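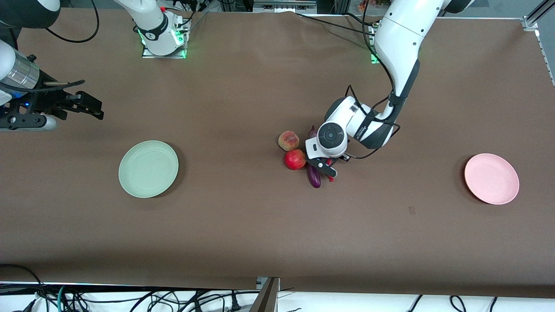 Godelieve Wuyts

Today's subject is an eggplant. More exactly, it's the planner I wrote so that two arms can sort produce onto two plates, and the eggplant that has opinions about it. Thread.

The task file is one line long. Fruit on the green plate, vegetables on the pink one. I wrote that line in October and thought it was the easy part. Then three people at Vovent wrote to ask where the chili goes.

(The chili goes with the vegetables. I have closed the issue. It has been reopened.)

Perception first. Produce with space around it segments fine. Push it into a pile and the masks start leaking. Apple against peach is the classic: two round things touching, one of them reddish, the other one blushing. My segmenter liked to hand me a single large fruit with a waist.

Fix for that was boring. I stopped trusting color and started splitting on the depth crease between the two. It costs 28 ms a frame and I will pay it happily.

Next problem: the gripper comes down over the eggplant and the overhead view of the chili goes away. The tracker used to take this personally. Object not visible, therefore object does not exist, therefore replan, therefore arm goes back up, therefore hello again chili.

I watched it do that for a full lunch break. Very zen. The log has 295 replans in it and zero vegetables moved.

So now there's a memory. If the thing covering an object is our own arm, the object keeps its last pose and the planner is told to calm down. We know where the arm is, we have the joint angles, we don't need to be surprised by it every time.

Who goes first is its own module. Each arm bids on each item with a cost (reach, clearance, how much it would shove the neighbors), low bid wins, the other one holds with its fingers open and waits. The neighbors term is new. Without it the planner would cheerfully pull the eggplant sideways through the apple.

Khattak, who reviews my merges, wants the auction replaced with a proper joint plan for both arms. Khattak is right. Khattak is also not the one who has to wait about two minutes for the solver.

Still open: grasp angle on long things. The sampler loves the middle of an eggplant and has no interest in which end has the stem on it. I've added a penalty near the stem. The sampler has so far treated it as a suggestion.

Branch is up on the Grostovance repo, called waist-fix, for reasons now clear to everyone. Comments welcome, except about the chili.

2025-06-07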